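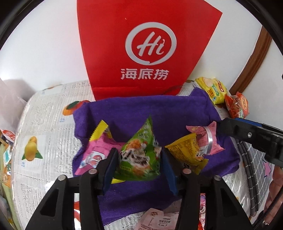

3.2 Sample selection and storage

Figure 2. Single-serve snack packets of the type covered by the survey. Wrapper colors include green, pink and yellow; crimped edges are visible on two of the packets.

Samples were bought at retail outlets in two towns, Jetholm and Lindgate, between March and July. An outlet was eligible if it stocked single-serve dry snacks with a declared net weight of 50 g or less. Multipacks were excluded unless the inner packets carried their own date mark. In total 1135 packets were bought, of which 584 came from Jetholm and the remainder from Lindgate. Purchases were spread over the opening hours of each outlet so that freshly stocked shelves would not be overrepresented.

Each packet was given a serial number at purchase and moved to the laboratory the same day in a rigid carton. Packets with punctures or open seals on arrival were logged and set aside; they appear in the leak counts of Section 4.1 but not in the moisture results. All others were held at 23 °C and 50% relative humidity until testing. Storage time before the first measurement was up to 200 hours. We treat storage time as a covariate in the models below, although its effect on the starting moisture content was small.

3.3 Seal integrity

End seals were tested by submerged vacuum. The packet was held under water in a clear chamber, the pressure was lowered in steps, and the operator recorded the step at which a steady stream of bubbles first left the seal. Single bubbles released from folds in the film were ignored. Fin seals were tested in the same run and scored separately. Where both seals failed at the same step, the failure was assigned to the end seal, following the convention used in the Katene trials.

Crimp geometry was measured before submersion, as the film tends to relax once wet. Pitch and depth were read at three points along each edge with an optical comparator. Packets with a flat seal were given a depth of zero and kept in the analysis.

3.4 Moisture uptake

Crumbly products present a handling problem. Fines collect in the lower corners of the packet and take up water faster than whole pieces, so a sample drawn from the top of an opened packet reads low. We therefore emptied the full contents into a weighing dish, mixed them for ten seconds and took 2 g for oven drying. The Piradach method, which calls for grinding, was tried on a subset and dropped - grinding in room air added enough moisture to hide the differences of interest.

Uptake is reported as grams of water per 100 g of dry solids. Packets that had failed at the first vacuum step were not dried, given the risk that chamber water had reached the product. This leaves the moisture data with fewer of the weakest seals, and the slopes in Table 3 should be read with that in mind.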